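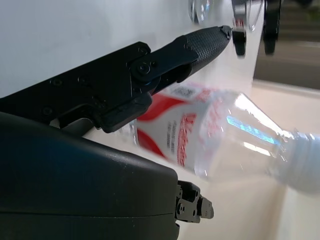

Red and white label, clear plastic, on its side

Refilling the same plastic water bottle — how long do you go?
2 min read · 14 comments · 3 shares

mander_hill
OK so I have a habit and my sister says it's gross. I buy one bottle of water on Monday and then I keep filling it from the tap at work till Friday. Sometimes it rolls around the car for the weekend and gets a second week. Tastes fine to me! Is there a point where you all give up and toss it, or am I normal?

sullo88
Normal. I did two weeks with one once and the only thing that went was the label, which peeled off in my bag and stuck to my checkbook. I rinse mine with hot water at night and that's about it.

Sewwandi Wanigasekara
Please don't use hot water on the thin ones, they go all soft and wrinkly and then they won't stand up straight. Cool water, drop of dish soap, shake it hard, rinse until the foam quits. And leave the cap OFF overnight. The cap is where the smell comes from, every single time.

What I do at home is keep a glass next to the bottle and pour. I never drink from the bottle itself, so it's really just a little pitcher. Short wide glass, the kind that doesn't tip when you set it down in a hurry, plain white table.

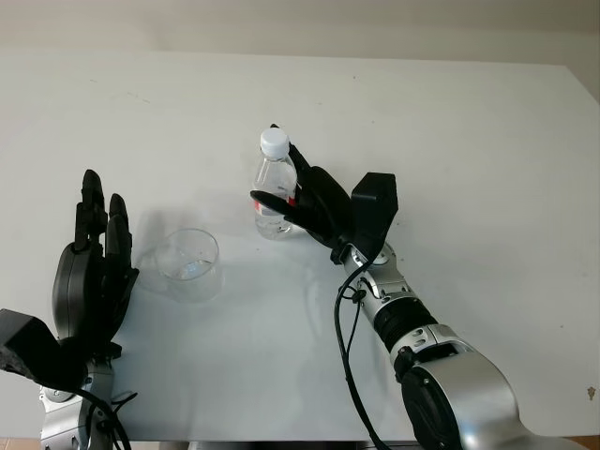

I've been doing it that way since March of last year and I get a lot longer out of each bottle, and I drink more too, because a glass that's sitting right there gets filled. My husband says I've invented the carafe. Fine, I've invented the carafe.

mander_hill
Huh. The pouring thing I could do at home but I'm not carrying a glass to work.

brumbridge_bev
Why not? I keep one in my desk drawer wrapped in a dish towel. Eight years, same glass.

tapwater_tom
Going to disagree with pretty much everybody. Those bottles are made to be used once. They scratch inside and you can't get a brush down the neck. Get a steel one, done. Mine has a dent the size of a quarter and it still doesn't leak.

sullo88
Steel makes the water taste like a spoon though

tapwater_tom
It does not. Wash it before the first use like the paper tells you.

Sewwandi Wanigasekara
Tom I sort of agree with you on the scratches, I toss mine when the inside looks cloudy. But a steel bottle is 50 bucks at the place by me and I lose bottles. I've left them on the bus, at the dentist, on top of the car. I'm not losing a 50 dollar one on top of the car.

tapwater_tom
Who is paying 50 dollars. Mine was 8 at a yard sale.

brumbridge_bev
You bought a USED one and you're telling her hers is gross??

tapwater_tom
It was in the box, Bev.

mander_hill
I'll try the soap and the cap thing. My sister is going to be unbearable. Does anybody know if the cap can go in the dishwasher, top rack?

Load 6 more comments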